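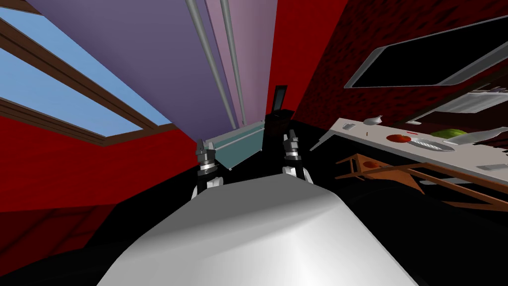 Both grippers open and level in the practice kitchen, as seen from the head view.

Section 6. Setting up the arms in the simulated kitchen

If you have followed the guide this far, your Zimus is loaded, the practice kitchen opens without complaint, and you are probably itching to make the arms do something. We don't blame you! Please give this section half an hour of your time first, though. The settings you make here are carried into every session you run afterward, and it is a good deal more pleasant to get them right now than to go hunting for them later when a drawer won't open.

The practice kitchen comes from the Liltham room pack. It has a window on one side, red walls, a white countertop with a few things to pick up, and enough furniture to keep two arms busy for a good long while. You may swap in another room once you are comfortable, but the numbers in this section were worked out for this one.

6.1 Before you begin

1. Close any other session that uses the same robot file. Two sessions will happily write over each other's settings, and neither one will warn you.

2. Open the Session panel and check that the port reads 1731. If something else on your computer is already using that port, pick another one and make a note of it, as you will be asked for it again in Section 8.

3. Set the speed limit to 200 millimeters per second. The slider goes a lot higher than that, and you are welcome to explore it another day.

4. Save the session under a new name. Anything you like will do, as long as you'll recognize it in a month.

Note: The head view starts out tilted. New users often take this for a fault and spend a while trying to straighten the walls. Leave it alone for the moment — the tilt is stored with the robot file, and you will get to it in step 6.3.

6.2 Matching the two arms

1. Click Home Both and wait for the status line to turn green.

2. Open both grippers all the way with the Open button. Please don't drag the fingers with the mouse, even though the program lets you. Dragging moves the picture of the finger and leaves the stored joint value where it was.

3. Raise the arms until you can see both grippers past the top of the body shell. They should sit at close to the same height, with a clear gap between them.

4. If one is noticeably higher than the other, choose the higher arm in the list and lower it with the down arrow key, one tap at a time. A difference of around 2 millimeters is fine and won't show up in your results.

5. Click Store Pair. The old values are kept in a backup file, so you can always go back if you aren't happy.

Caution: Never click Store Pair while a gripper is touching something. The program reads the joints exactly as they are at that moment, strain and all, and your arms will drift toward that spot every time you home them.

6.3 Setting the head view

1. Go to View, then Head, and write down the tilt value that is there now. Use paper, if you're anything like us.

2. Change the value a little at a time until the countertop and both grippers are in view together. You don't need level walls to do good work, and many people come to like a steep view for reaching up at tall furniture.

3. Click Keep. If the view jumps back, the session is still locked from section 6.1, and saving it once more will release it.

6.4 The first reach

Now for the part you've been waiting for. The tall cabinet makes a good first target. It has a long handle that is easy to find, and its lower edge gives the fingers something definite to come up against.

1. Select the cabinet in the object list and turn on Contact Display.

2. Bring the right arm up first, with the wrist pointing nearly straight up, and stop a little short of the lower edge.

3. Bring the left arm up beside it, angled in toward the middle.
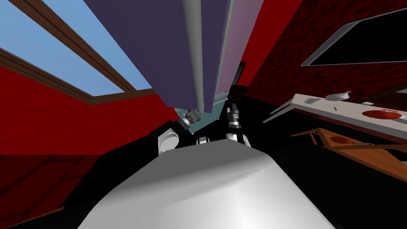
4. Keep a small space between the two grippers as they come together under the cabinet. There isn't much room there, and if the fingers cross, the program will stop both arms and ask you to home them again.

5. Move the last little way with the arrow keys only, and watch the contact readout as you go. A steady number is what you want. If it flickers, back off slightly, wait a moment, and come in again more slowly.

6. When you are finished, back the arms out in the opposite order, left first and then right, and click Home Both.

Note: If an arm stops well before it reaches the cabinet, look at the reach limit in the Arms panel. Robot files made with the older Mustonen converter sometimes come in with the limit set short. Type in the value printed on your quick-start card, save, and reopen the session.

Caution: Contact values from the practice kitchen are for practice. Don't copy them over to a real arm. Section 11 covers real arms from the beginning, with its own limits and its own checks.

Once you can do the reach and the return 2 times in a row without a stop, save the session again and carry on to Section 7, where you will set the grip strength for small objects.

We use cookies to remember your language and your place in the manual. Accept | Settings

© Tundton. Contact support | Back to top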